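Grasp replay comes to the Stomden simulator
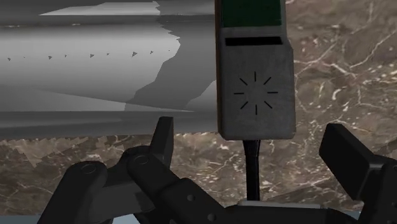
A handheld device held by its stem in the simulated kitchen set, seen from the gripper.

The new Stomden build went out to all project machines on 6 October 2021, and the part I've been itching to write about is grasp replay. If you have ever watched a simulated pick go wrong, scrolled back through the log, and still had no idea which setting did it, you are going to like this one a lot!

Replay saves the full state of the simulator at every control step, so you can stop a run anywhere, change one number, and carry on from that exact point. Contact friction, finger force, the time limit on the planner, whatever you want. Before, we had to start the whole episode over and hope the arm came in along the same path (it often didn't, thanks to a random seed that Fermín Farías finally tracked down in March).

Fermín and Aldana Montecinos have been trying it out on thin parts: stems, rods, narrow handles. These are hard for our grasp planner, which likes big flat sides and will happily go for the body of an object when the task calls for the handle. Aldana wrote a small scoring term that pulls the fingers toward the thin part, and with replay she could test it from the same starting pose again and again. She ran 1,000 picks with the old planner and 1,000 with the new term. The old one ended with the handle between the fingers 50 times. The new one got there 892 times. We had to look at that twice.

The misses are fun to go through too. Plenty of them come from the depth step, where a thin dark part in front of a busy background gets smoothed away before the planner ever sees it. Marble is the worst offender so far. Domingo Navarrete has a fix in a branch called Hotow that keeps narrow edges for a few more steps, and the early runs look good, though it slows perception down more than he'd like. If you know a cheaper way to do it, go talk to him.

A couple of practical notes. Saved states are big, so replay is off by default. Turn it on with the record flag in your run file, and please point it at the shared Prallum disk and leave your home folder alone. Old logs can't be converted. The viewer opens on the wrist camera, and pressing the tab key takes you through the others.

Rocío Henríquez has put 2,597 recorded episodes in the Rivadeneira folder for anyone who wants to poke at them before making their own. Start with the short ones, they load much faster.

Next up is side-by-side playback, so two runs can be stepped together. Olga Jara has the first half working and is looking for people to break it.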